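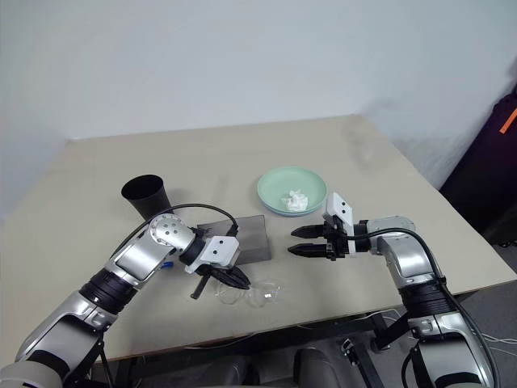
September, 16.40, Urow shed

Friesen engine back on the stand after the Erketberg hillclimb. Benvinda Nogueira says the misfire on the last run was fuel. I doubt it. She said fuel last year as well, and we changed a pump that had nothing wrong with it.

Leak-down done cold. Number four loses 24 per cent, the rest look healthy. Hiss is at the exhaust side, so a valve or its seat. Head has to come off whatever the pump is doing. 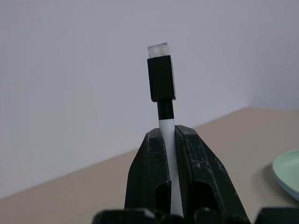 White marker, black cap with the felt block on top.

Jundida want us to fit their new plugs before the next round. Their sheet claims a gain at the top end but gives one pull on one dyno, no air temperature. Not convinced. If we try them, it's back to back on the same afternoon with the old set in between.

Car weighed 934 kg with 78 litres in. Last sheet had it lighter with the same fuel, and I don't trust that one. Check the scales are level before arguing.

Head gasket is part 1126, one left on the shelf. Order another. B.N. to pull the rocker cover tomorrow.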